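Operators wanted for remote control sessions - Clultico robot teaching project

Clultico is a small company which develops software for two-armed robots. For the next part of our Nikzad project we search for people who will teach our robots simple hand tasks. You do not need a technical education. You need calm hands, patience and good eyesight (glasses are fine).

What you will do

You sit at the control station and move two leader arms with your own hands. The robot arms on the other table repeat your movement, and the computer records it. One recording is short, but it must be clean: no hurry, no unnecessary stops, no hitting of the table. If a recording goes wrong, you mark it as failed and start again. This is normal and nobody will be angry with you.

The first 2 days are paid training. After this you work in shifts at our Hurnness site, 25 hours per week, until the end of July. A full set for one task is 122 good recordings, and most operators need several shifts to finish it.

What we offer

- a contract with fixed hourly pay, also for the training
- a break after each block of recordings
- an adjustable chair and a quiet room
- travel costs inside the town

What we expect

- age 18 or more
- English good enough to follow written instructions
- no problem with sitting and repeating the same movement many times

Experience with gaming controllers or fine manual work is welcome, but it is not a condition.

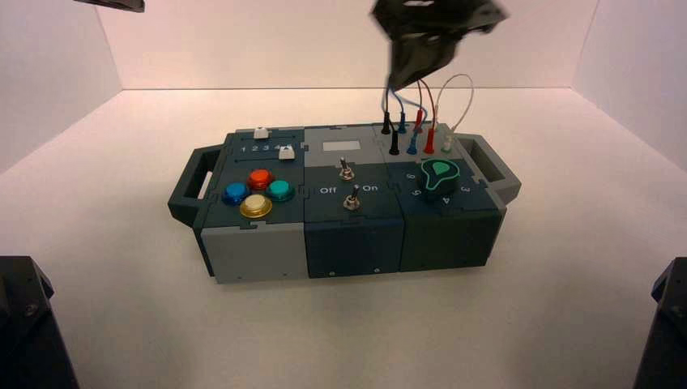

Operators begin with the task box, and they stay with it until their movements are steady. Each instruction names one part and one result, for example "move the front slider to the left" or "press the yellow button". The two toggle switches and the black knob ask for a light touch. The coloured plugs come last in the training - the cables stand up in loops above the box, and the gripper must go between them without pulling.

How to apply

Please send a short letter and your CV to Máté Bárány, Clultico, Barico building, room 29. Write in the letter which hours you are free. The closing date is 2022-01-27. Suitable candidates will be invited to try the control station before they decide.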